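Home Papers Notes Archive Contact

Filed under: Manipulation > Data and Demonstrations

4. What the demonstrations contain

We were asked to say whether the Grarnier collection is large enough to learn box packing from. Our view is that size is the wrong place to start. The collection has 141 episodes of small toiletries and an open box on a wooden table, all gathered by teleoperation, and before adding to it we wanted to know how different those episodes are from one another.

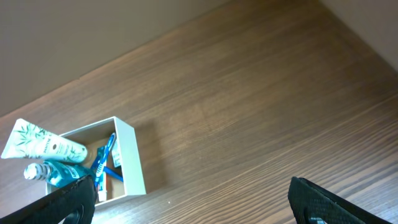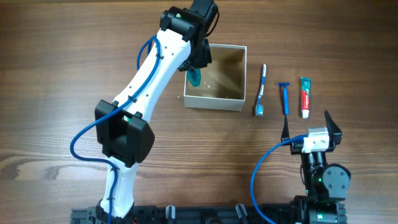
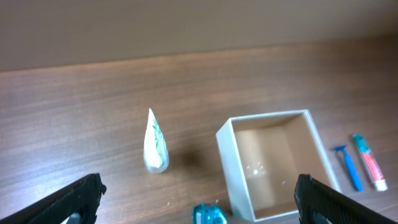

Figure 4. Toiletries and an open box on the table, as recorded by the cameras used for training. Top and bottom: wrist views. Middle: head view, both arms visible.

4.1 Variety, and how little of it there is

The usual claim for a set like this one is that operators bring natural variation to the task. We doubt it. After an hour at the controls most people settle into one approach and one order of picking, and they stop noticing that they have done so. Ivanov labeled the grasp direction in every episode by hand and found that 4 approach directions covered nearly all of the successful picks. Long thin objects were almost always taken across the handle. A policy trained on this will look skilled for as long as the toothbrush is lying the way the operators liked it to lie.

Object placement is a little better. The Tkachuk protocol asks the person resetting the table to scatter the items, and they do get scattered, but mostly on the side of the box that is easiest to reach. We would not call that random. The box itself hardly moves between episodes in a session, which makes us suspect that the policy can learn where to release from arm position alone and never look at the box. Our masking test (Section 5) supports this for the head camera. For the wrist cameras the result is less clear and we leave it open.

4.2 Failed episodes

It is common practice to throw out failures. The Pliltitz release did this, and its authors report a cleaner loss curve, which we believe, and a sturdier policy, which we don't. A dropped razor followed by a second try holds more useful information than a smooth pick the model has already seen many times over. We kept every episode with a drop and a recovery and cut only those in which the operator gave up.

This choice has a cost. Recoveries are slow, and pauses turn up in them – long ones, while the operator thinks. A model that copies its operator will copy the pauses too. We trimmed any still stretch longer than 5 seconds and can't say with confidence that the threshold is right. Vasylenko argued for a shorter one, and she may be correct.

4.3 What more data would buy

The plan at Flinside was to reach 2120 episodes by November. On the evidence so far we would advise against it, at least with the same protocol. More passes over the same table with the same habits will mostly raise the count. We would sooner see a smaller set in which the box is moved and turned before every episode and the picking order is read to the operator from a list. That is duller work, and operators complain about it – ours did.

Comments (3)

pgrasp: Did you try mirroring the head view? It gave us a cheap gain on single-arm data, though with two different arms I suppose it makes no sense.

Lowell T.: I think you are too hard on the Pliltitz people. They did say their filtering was provisional.

mk_bench: Is the list of picking orders available anywhere? Section 5 mentions it but I can't find a link.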